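# "Ask me again when it can clear a shelf"

Chibuzor Wike has worked 6 years at Werex, in Jorercombe, where he teaches two-armed robots to do small chores. Most of this teaching is done in simulation. When I visited him in March, I asked the question that everybody asks him: can they do the housework yet?

"No," he said, and he laughed. "Some pieces of it, yes. The whole of it, no."

He explained that one clean box on an empty table is easy for his software. In one long night it tried this task 100 times and failed only 4. Then he began to put things on top of the box, as people do at home, and the failures went up to almost 40.

"My mother never in her life moved an empty box," he told me. "There is always something on it. She holds the thing with her chin, or she goes slowly. How do I write this in a program?"

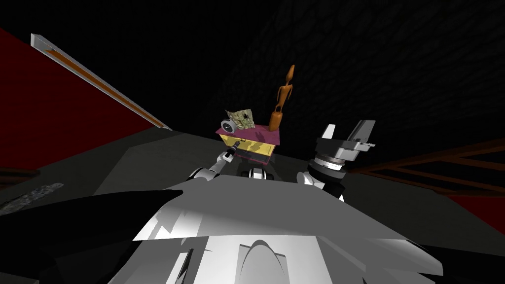
I asked if a shop would be simpler than a home. He thinks so, but only a little. Skorkdale, a store for craft supplies, has asked him about restocking at night. "On their shelves the goods stay in one place until a customer comes," he said. "After the customer, it is again like my mother's kitchen."

He does not want to promise a year. For now he would be content if an arm could push a loaded box to the wall and everything stayed standing on it.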